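Table Setting Operators (hand-held grippers), Kitolstead site

Doltent prepares dining rooms for company canteens and conference houses. Since January a part of our table setting is done by machines, and the machines learn this work from people. For this reason we are looking for 8 new colleagues in our training hall in Kitolstead.

Your task is to set and clear tables with a gripper in each hand. You place plates, forks and knives, you put cutlery in the caddy and take it out again, and every round is recorded. One table layout is normally repeated 80 times before we change it. The work is calm, but it asks for patience and good wrists.
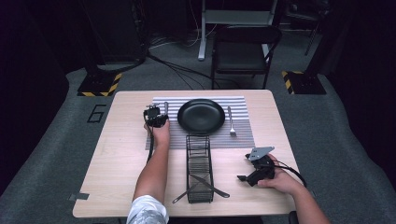 Table work with two hand-held grippers: plate, fork, knives and wire caddy.

We want to be open about what changes. Most of our present operators were setting tables by hand in the Bachmann halls before. They walk less now and carry less, but they must concentrate more, and some of them missed the company of the dining room in the first weeks. Pauses are therefore fixed and taken together. Nobody's contract was ended because of the new system — the agreement with the staff is on paper and you may read it at the interview.

You should bring:
- experience in service, kitchen or a similar job
- steady hands, left and right
- enough English to follow written instructions

Training is paid from the first morning. Shifts start at 7:30 or at 13:00.

Please write to Khanyisile Baloyi, Doltent staff office, and mention reference 273. Questions about the daily work are answered by shift lead Anselmo Seixas.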